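Cell rules at Brernside, rev 3, short version. Thread.

1/ Leave clear space between items on the table. Nothing touches unless the task sheet says so.

2/ Flat items lie flat. No leaning a folder on a box.

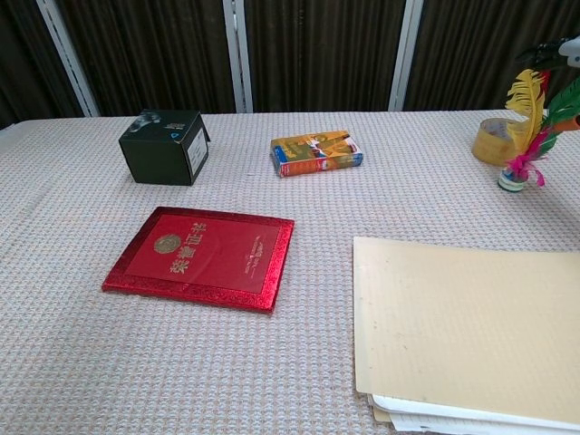

3/ Hands stay off the cloth while the arm is enabled. Disable first, then reset the layout.

4/ Log every dropped item, even if the retry succeeds. Nelu Cârstea signs the log every 2 hours.

5/ Rule 79 (cable checks) is unchanged.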